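Sugared Almonds

Rosalía Rivas had pink on her elbows. On her neck too. How do you get pink on your neck when you're dipping almonds, she didn't know, but there it was in the side of the toaster, looking back at her.

Phone going. She let it go.

400 favor boxes for the wedding in Westthorpe, five almonds to a box, pink and white, the bride wanted "blush," and blush was a color Rosalía had made four times now and not once the same. First batch came out like a band-aid. Second one like gum. The third was right, she'd swear it was right, and then it dried.

Phone again.

"Valentini's," she said, with her chin.

"Is it pink or is it blush?" Pierina Pellegrini. No hello. Pierina had owned Valentini's longer than Rosalía had been alive, had bought it from the last Valentini and never changed the sign, and she said hello to customers only.

"It's getting there."

"Getting where?"

"To blush."

"My sister's funeral, we did white," said Pierina. "White is easy. I'm in Dustthorpe, I can't hear you, there's a truck." And gone.

She was in Dustthorpe for boxes. The boxes that should have come on Monday and hadn't, because the box people had sent them to a dentist. The dentist had been very nice about it. He'd also opened them, and somebody in his office had folded a whole bunch up to see how they went, and now they were coming back half flat and half not, in the back of Pierina's station wagon, which did not like hills.

Rosalía stirred. The pan was the old copper one with the crank, you swung the almonds around in it over low heat and ladled on syrup a little at a time, and waited, and swung, and ladled. A coat. Another coat. It took 35 coats to do one properly, Pierina said, and if you stopped at 34 the customer would know. The customer would not know. Rosalía did all of them anyway. Somewhere past the twentieth you stopped having thoughts and there was only the noise, like gravel in a bucket, going round.

She'd been there since before light. Fri 2 June, it said on the order pinned over the sink, FRI underlined, and under it in the bride's round writing, pickup by five please!! and a heart. It was twenty after one.

The bell on the shop door.

"Closed!" she yelled.

"It says open."

"It's wrong."

Footsteps anyway. A man came as far as the counter and stood there where she could see him through the beads, fifty maybe, good jacket, bad haircut. He was holding a paper bag from Zaten. Well. Everybody knew Zaten. Zaten was the big candy place out by the highway, with the free samples and the slide for kids, and almonds that came out of a machine so smooth they looked like aspirin.

"I bought these," he said, and put the bag on the counter. "For my daughter's wedding. I want to know if you can make them taste like yours."

"Make them taste like - no. They're done. They're candy already."

"Could you dip them again or something."

"Who's your daughter?"

He told her. Rosalía put the ladle down.

"She ordered from us," she said. "She's getting them from us, today, at five. I'm making them right now. These are them." She pointed with her whole arm at the pan and a string of pink went across the floor.

The man looked at the floor. Then at the Zaten bag.

"Her mother told me you'd canceled," he said.

"Why would we cancel?"

"She said somebody called. About boxes."

And of course somebody had. Rosalía could hear it, exactly, Pierina on the phone with the mother, truck going by, there's a problem with the boxes, click. No hello, no goodbye. A whole family driving out to the highway in a panic.

"Sit down," Rosalía said. "Not there, that's wet. There."

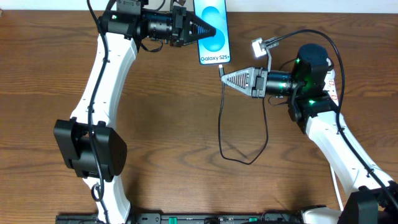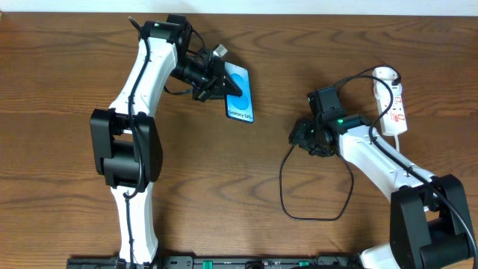

He sat. He was no trouble. He asked could he help, and she said no, and a minute later she said could he turn the crank while she did the next color, and he took off the good jacket and folded it lining out and turned the crank.

"Slower," she said.

"This?"

"Slower than that. Like you're bored."

"I am a little bored."

"Good. That's the speed."

He told her about the wedding. It was in the mother's new husband's yard. They'd been divorced since the daughter was nine and he was walking her halfway, that was the deal, halfway down and then the new husband took over for the rest, there was a chair marked with ribbon where they'd swap. He told it like somebody reading out a bus schedule. Round and round went the almonds.

"Which half do you get?" said Rosalía.

"The first."

"That's the long one, though. From the house? If it's a yard, the first half's from the house."

He thought about that. "There's stairs," he said.

"There you go."

She tested one. Bit it in two and looked at the inside, the white ring, the almond still a bit bitter how it was supposed to be. Bitter and sweet, that was the point of them, it was supposed to be like a marriage, Pierina told it to every bride who came in, even the ones on their phones. Pierina herself had never married. She said she'd tasted enough.

Rosalía gave him the other half.

He chewed a long time. "Yeah," he said. "See, the ones in the bag don't do that."

"What do they do?"

"Nothing. They're just hard."

The back door banged at ten after two and it was Pierina, sideways, with boxes up to her eyebrows. Behind her in the alley the station wagon was making a noise like a kettle.

"Who's this?" she said.

"Father of the bride."

"Which father?"

"The first half," said the man, and didn't stop cranking.

Pierina put the boxes down. She looked in the pan. She got her glasses out of her hair and put them on and looked again, then took a single almond out with two fingers, never mind it was still hot, and carried it over to the window.

Rosalía waited. Her feet hurt. She had been at Valentini's going on six years and this was still the part she hated, the window.

"That's not blush," said Pierina.

"Pierina."

"It's better than blush. What did you put in it?"

"Beet. And then I got nervous and put in a drop of the orange."

"Hm," said Pierina, and ate it. Which was as much as anyone ever got from her. Rosalía had gotten one Hm the Christmas before and written it on the calender.

Then it was boxes. Fold, tuck, five in, three pink two white, lid, ribbon. The ones the dentist's office had folded were all folded inside out, with the shiny part inside, so every one of those had to be undone and done again, and the corners went soft. The man was terrible at ribbon. They put him on lids. Pierina did ribbon the way other people breathe, and talked the whole time, about the truck, about the dentist who had offered to look at her bridge for nothing, about Zaten, who she'd heard were going to put in a second slide.

"I called your wife to say the boxes were late," she said to him at some point. "Not that we were canceling. I said late."

"Ex-wife."

"I said it very clearly."

"There was a truck, she said."

"There was a truck," Pierina admitted.

At four they were short on white. Not a lot short. Rosalía tipped the tray and ran her hand down the seam of it and found six more and it wasn't enough, and there was no time, a fresh batch was three hours if you rushed and you couldn't rush.

She didn't look at the Zaten bag. Pierina didn't either. It sat there on the counter with its little cartoon bee.

"No," said Pierina.

"I didn't say anything."

"In a box with my ribbon on. No."

"They're paid for," said the man. "If that helps."

"It does not help."

So the last boxes got four pink and one white. Then the very last ones got five pink, and Pierina said those were for the head table, it was a tradition, very old, from the north. The man asked north of what. Pierina said to hand her the scissors.

400. Stacked in crates in the back of his car at nine minutes to five, with the seats down and his jacket over the top against the sun. He tried to pay again and Rosalía told him it was paid, it had been paid for since March, the bride had paid it herself. He hadn't known that. He stood by the car with his wallet open and pink all up one cuff of his shirt, and she nearly said something about the cuff, cold water and salt, and then didn't.

"Drive slow on the hill," Pierina told him. "Corners, they slide."

"Like I'm bored," he said.

He went. They watched him to the light. He did drive slow, somebody honked at him.

Inside it was all sugar. The floor pulled at your shoes. Pierina turned the sign around to CLOSED finally and sat down on the wet chair and got straight back up and said a word in Italian.

"He forgot his bag," said Rosalía.

They looked at it. Pierina got there first. She picked one out, held it up to the window, turned it over, looked for the seam.

"Give me one too," said Rosalía.

They stood there crunching.

"Hard," Pierina said after a while, and took another one, and went to see what was wrong with the car.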